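How to Descale a Capsule Coffee Machine Without Buying the Whole Shelf

By Kayode Garba
8 May 2023
11 comments | 40 shares

I don't trust most descaling advice. Half of it comes from people selling descaler, and the other half tells you to pour vinegar into anything that holds water. I've had a capsule machine since January of last year and have tried both camps. What follows is the routine I ended up with, minus the parts I couldn't see making any difference.

First, check the manual. If it names a type of descaler, use that type. I buy plain citric acid powder from Zedent, and my machine's booklet allows it. Some booklets rule it out. Vinegar I gave up on after one try, and the coffee tasted like salad for two days.

Before you start

Switch the machine off and let it cool. Take out any capsule left in the top. Empty the water tank, rinse it and wipe under the lid, where a film builds up that descaler never touches. Lift off the drip grate and wash it with dish soap and an old toothbrush. The small holes clog with dried coffee, and no powder is going to fix that for you.

Give yourself some table. You want room for the machine, a tray to set parts on and a cup you can see through. A clear one shows you what is coming out of the spout.
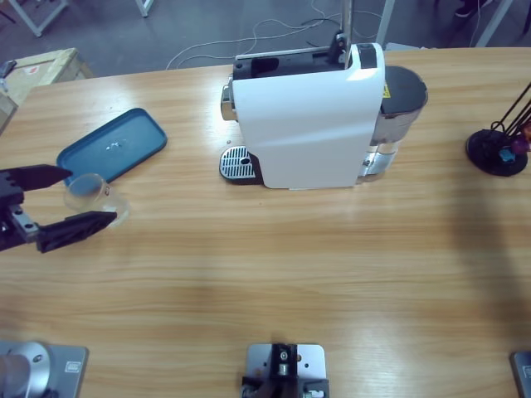

Capsule machine with the drip grate under the spout, a blue tray and a clear glass cup.

The descaling run

1. Mix the solution in a jug, following the packet for strength. Stir until the powder is gone, then fill the tank.
2. Put a cup under the spout. If yours is small, be ready to swap it, or use a bowl if one fits.
3. Start the descale program. If your machine doesn't have one, run the long coffee button with no capsule in.
4. After 300 ml, stop and wait. The packet will say 20 minutes or an hour or whatever it likes. Go with the booklet.
5. Run the rest through and throw it out.
6. Rinse the tank, fill it with fresh water and run all of it through. Do this 2 times. The quick rinse some guides suggest left a sour edge on my first cup.

What I'd skip

Cleaning capsules, for one. I tried a box of the Valtonen ones and couldn't tell the coffee apart from the week before. Same goes for scented wipes. A damp cloth takes care of a glossy white panel, and a dry one afterward gets rid of the streaks.

As for how often, ignore anybody who gives you one number for every kitchen. Hard water needs it more. If the flow slows down or the cup comes up short, do it then.

Fiifi Gbeho wrote in to say filtered water means he never descales at all. Maybe. I'd still look inside the tank.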